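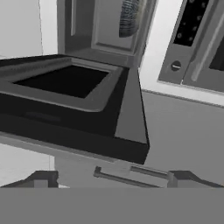
4.2 Kitchen tasks

The kitchen part of the study asks whether a single arm can carry out short chores that a person would do without thinking: putting something in a microwave, pulling a drawer open, closing an oven door. All trials were run in the Sistent simulator with one fixed-base arm and a two-fingered gripper. We chose simulation for this part of the work so that every method could be started from the same arm position and the same layout of objects, and so that a failed attempt cost only computing time.

The 30 tasks fall into two groups. Tasks in the first group need one contact with one object, for instance pulling a bar handle. Tasks in the second group need the arm to take hold of an object, carry it and leave it in a given place. Figure 3 shows the arm at the open microwave, with the wall oven below it and the refrigerator to the left. The layout is cramped for an arm of this size. An open microwave door takes up much of the free space in front of the refrigerator, and the elbow has to pass close to the oven front while the hand is at the height of the microwave cavity.

We compared 2 methods. Brosero is a planner which is given the position of every object and searches for a path free of collisions. Clorus is a learned policy which receives camera views only and was trained on demonstrations recorded by Kumsa and Quartey. Neither method was told when a task had been completed; each had to decide for itself when to stop. An attempt was scored as a success only if the object was at rest in the correct place and the gripper had let go of it. 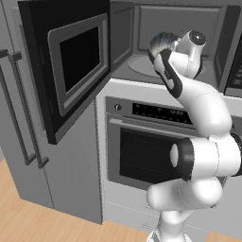 Of the 781 attempts made with Clorus, 713 ended with the gripper in firm contact with the correct object. We draw attention to this figure because it is the one most often reported in work of this kind, and it gives too kind a picture of what the machine can do. Contact is the easy part of the chore. Many of the attempts that reached the object failed later, most often at the moment of release, when the object tipped, stuck to a finger or was dragged back out as the arm withdrew. Soft and uneven objects were worse in this respect than rigid ones.

Brosero failed in a different way. When it found a path, it usually followed it to the end, but for the high placements it often found none at all within the time allowed. Türkmen's earlier results on shelf stacking show the same pattern, and we agree with the explanation given there: a person would step to one side or turn the shoulder, and a fixed base can do neither. Moving the base further from the cabinet helped with the microwave and made the lower drawers harder to reach. We did not find one position that served both well.

Two limits of the comparison should be stated. First, the simulated objects are stiffer than real ones and slide more readily, so the release errors described above may be either more or less common on a real worktop. We have no measurement that would settle the matter. Secondly, no one else uses the kitchen during a trial. A household machine would have to cope with a drawer left open by somebody else — or with that person standing in front of it — and nothing in the present tasks tests this.

With these limits in mind, our reading is that the single-contact chores are close to being usable under supervision, and that the placing chores are not. An operator would still need to watch each placement and be ready to take over at the release. The cost of that supervision is taken up in Section 4.3, where the same tasks are repeated with a person allowed to correct the arm once per attempt.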